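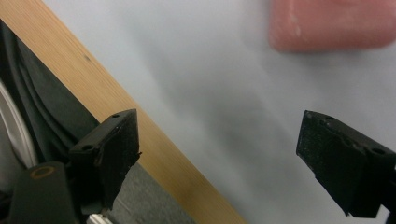 Worn finger blocks on a Groris gripper. The right gripping face carries a layer of fine white dust.

The first thing to go on a Groris gripper is the covering on the fingers. The motors last, the body can take a knock, and the cables are cheap. The pads are what touch everything, and at the Nekel workshop they get most of the attention.

Nekel uses the hand-held version of the tool. A person carries it, does a small job on a table, and the recording is later used to train a robot arm. The jobs are dull ones with household goods. Since January one pair of fingers has logged 1,573 grasps, and the lower edges of its pads have started to go ragged.

The rule on the wall says to stop every 200 grasps. The operator wipes both gripping faces with a dry cloth, closes the fingers on a strip of card and pulls. If the card slides, the pads come off. Each finger is held by two screws, so a swap takes three minutes with a hex key - longer if the old glue has to be scraped away.
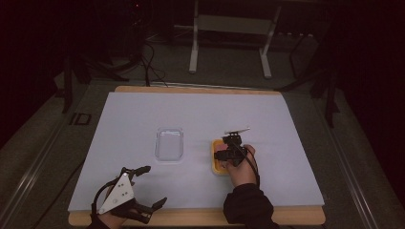 A hand-held gripper over a small tray, with an exoskeleton-style glove on the other hand.

Cables are the second item. The one from the gripper has to follow the back of the hand toward the wrist with enough slack to turn it. Too much and it drags on the sheet. The glove has its own wire and its own check: the marked plate must sit flat before anyone starts, and it gets a push from each side to see if it shifts.

Last comes calibration. The fingers are opened fully, closed fully, and opened again while the software reads the gap. New pads are thicker than old ones, and the crew at Nekel used to forget this. A whole afternoon of recordings went out with the wrong grip width and had to be redone. The step now has its own line on the sheet, next to the pad change.
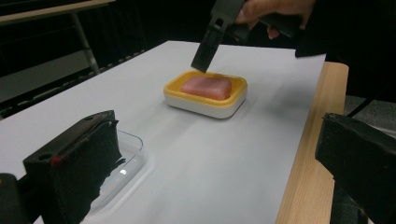
Josphat Kimaro would go further and throw the pads out at the first sign of fraying, card test or no card test. A pad can hold card perfectly well and still let go of something smooth, he argues, and a new pair costs less than one lost session. Nekel is trying his rule on two of its grippers and keeping the card test on the rest.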